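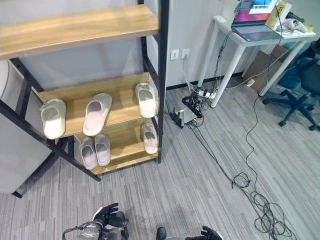

# Does a Designer's Name Make a T-Shirt Better?

Let's say there are two white T-shirts on a table. They feel the same and they fit the same. One costs 7 dollars. The other says Koltasus across the chest, and it costs 600. What are you paying for?

People who sell expensive clothes have an answer ready. They say "quality." Sometimes that's true, but you should check before you believe it.

## What is a label?

A label is the name a clothing company puts on the things it sells. It might be the name of the person who started the company, or it might be a made-up word that sounds good. Girkari is a made-up word. Benítez is a last name. Neither one tells you how strong the seams are.

Some companies don't sew their own clothes. They pay a factory to do it, and the same factory may sew for other companies too. So two shirts with different names can come off the same machines, made from the same roll of cloth.

## What about "limited edition"?

This means the company decided to make only a certain number. Last May, Priron sold a cap with a cartoon lightning bolt on it and said there would be just 27. They sold out before lunch.

Was the cap special? It was hard to get, and that can make people want a thing more. But the company picked the number. It could have made more caps if it had wanted to.

## Does the designer draw every piece?

Probably not. At a big label, a whole team draws the clothes, and the famous person may look at the drawings and say yes or no. Renata Insaurralde used to cut patterns for a label like that. (A pattern is the paper shape you follow when you cut cloth.) She worked there for two years and saw the designer in the cutting room one time.

"He liked the buttons," she says.

## How to check for yourself

Turn the shirt inside out. Are the stitches small and even? Are there loose threads? Pull the cloth gently and let go. Does it spring back, or does it stay baggy? Hold it up to a window and see how much light comes through.

Then read the little tag inside. It should tell you what the cloth is made of. If an ad says "luxury feel" and the tag says the same thing as the tag in your gym shirt, you have a good question to ask.

## So is it all a trick?

No. Some designers have new ideas, and ideas take work. Some expensive coats really do last for years. And if you love a shirt because of the picture on it, that's a fine reason to like it. Just know whether you're paying for the cloth, the picture, or the name.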